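Widmer House Forum > Cleaning and Upkeep > Dusting old plaster and picture rails

plumbline_pat
Jan 16, 2023

We bought an 1872 row house last April and I am still working out how to keep it clean. Every room has a picture rail, the front two have plaster cornices with a leaf pattern, and the stairs have turned balusters all the way up. The last owners painted everything in flat white, so the dust shows as gray lines along the top of each leaf.

I've been using a vacuum with the brush attachment. It works on the rail, but on the cornice I knocked off a piece of leaf as big as a thumbnail and now I'm nervous. What do the rest of you use, and how often?

ottoline7

Stop using the vacuum on the cornice. The plastic collar around the brush is what hits the plaster, and old leaf work is thin at the tips. I use a soft paintbrush, natural bristle, and hold the vacuum hose in my other hand a few inches away to catch what comes off. Takes me most of a morning for one room. I do it twice a year.

For the rails a regular duster is fine.

grayfloor

Agree on the paintbrush. Disagree on twice a year. If you leave it six months in a house with a wood stove, the dust gets greasy and then no brush will move it. I go over the rails every other week with a plain duster and the cornice every two months. It takes ten minutes if you keep up with it.
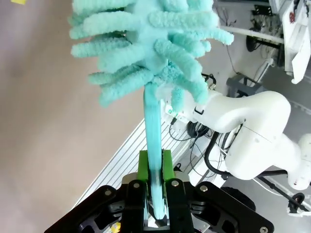 Can you use a duster on flat paint without leaving marks?

As long as the paint is fully cured and the duster is clean and dry, it shouldn't mark. Flat paint burnishes when you rub it, so go lightly in one direction and don't scrub at a spot. Try it behind a door first.

plumbline_pat

Thanks. We do have a stove, in the back room, so that may be why the stairs are the worst. The dust there smears when I touch it. Is that past the point of dry dusting?

ottoline7

Probably. Try a dry chemical sponge, the kind sold for soot. Wipe, don't rub, and cut off the surface when it gets black. Don't wet the balusters until you know what the paint is. In a house that age there will be lead in the lower layers, and you don't want to be sanding or scraping to fix a mess you made with a wet rag.

marrow_st

I'm going to be the odd one out. I wash my cornices. Barely damp cloth, a drop of dish soap in a bucket, second cloth with clean water. Did the whole dining room that way in 2000 when we moved in and have done it every few years since. Nothing has fallen off.

grayfloor

marrow_st, is yours oil paint? That would survive it. If there is old distemper under there, water will lift it in sheets. I saw that happen in a house on Sokell Street and they ended up stripping the ceiling.

marrow_st

It's oil, yes. Fair point. I should have said so.

hrefna_r

I did plaster repair for a long time before I retired. Easy check for distemper: wet a fingertip, rub a hidden bit of bare old paint, and see if it comes off chalky. If the top coat is modern you need to find a chip to test. Pat, look at the back of the piece that fell off. You should see the layers in order.

Keep that piece, by the way. It can go back on with a dab of fine casting plaster. Dampen both sides first or it won't hold.

Hrefna Ravn

plumbline_pat

I kept it, it's in a jar. The back edge shows white, cream, then something pale green that rubs off on my finger. So that's distemper and I won't be washing anything. I'll get a brush and a soot sponge and start on the stairs.

ottoline7

Start at the top of the stairs and work down. And put an old sheet over the runner.

grayfloor

Still say every other week.

Related threads
Re-hanging pictures on a Trustetti rail
Loose balusters, glue or wedge?
Stove ash and white ceilings
Briko filler on hairline cracks
Who has stripped distemper without hiring it out?

This site uses cookies to keep you logged in and to remember your settings. By continuing to use the forum you accept our use of cookies.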